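Sorting by fiber, one garment at a time

2024-10-27

The textile sorting line at Cletora runs on two shifts and handles donated clothing from 18 collection points in and near Bamton. The line supervisor has worked there since it opened and spent the previous decade in a commercial laundry. The interview took place in the break room above the loading dock.

The first question concerned what happens to a bag after it is weighed. "It gets opened by hand and spread out," the supervisor said. "Shoes and belts go one way. Everything that can be worn again goes to a rail. What remains is material, and material has to be sorted by what it is made of."

Fiber content is the main difficulty. Care labels are often missing, and those that survive are not always accurate. The supervisor estimates that a label can be trusted on plain cotton shirts and on very little else. "A label will say cotton and the thread will be polyester. The lining will be something else again. The buyer does not pay for the label. The buyer pays for what is in the bale."

Cletora sells its cotton grade to Wiriya, a mill that shreds the fabric and spins it into coarse yarn. The mill accepts up to 5 percent of other fibers by weight. A bale above that limit is sent back at the sorter's expense, and one was returned in February. The cause was a run of stretch denim that had been graded by touch. 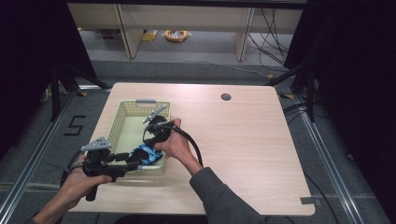
Patterned cloth in a perforated plastic basket.

Printed fabrics are a separate matter. Dye does not change the fiber content, but heavy surface prints can leave residue in the shredder, and dark prints lower the brightness of the finished yarn. The plant keeps three color groups for cotton: white, light and mixed. "Prints go in mixed unless they are very faint," the supervisor said. "People new to the job want to make a group for blue. There is no market for a group for blue."

A bale weighs 500 kilograms. The white group takes longest to fill, and a single red sock found during inspection means the bale has to be opened again. Inspection consists of pulling samples from the top, the middle and one side before the straps go on.

Moisture is checked at the same point. Damp cotton adds weight that the mill will deduct, and it can develop mildew in storage. Bags left outside collection points after rain are hung in a drying room before anyone grades them. The supervisor would prefer covered bins at every site – so far the city has agreed to covers at the larger ones.

Asked about optical scanners, the supervisor was cautious. The plant tried a handheld near-infrared unit from Plodholm. It read single-fiber knits well and had trouble with coated fabrics and with anything layered. "It reads the surface. A jacket has a surface, a lining and a filling. You still need to cut it open."

Training for a new sorter begins with white cotton and moves to blends last. Buttons, zippers and elastic are removed at a later station, where the work is slower and the injuries, mostly small cuts, are more frequent. Cut-resistant gloves are required there and optional elsewhere.

The supervisor's request to households was short: wash it, dry it, tie the bag. Torn items are accepted. Items with paint or motor oil on them are not, and should go out with the regular trash.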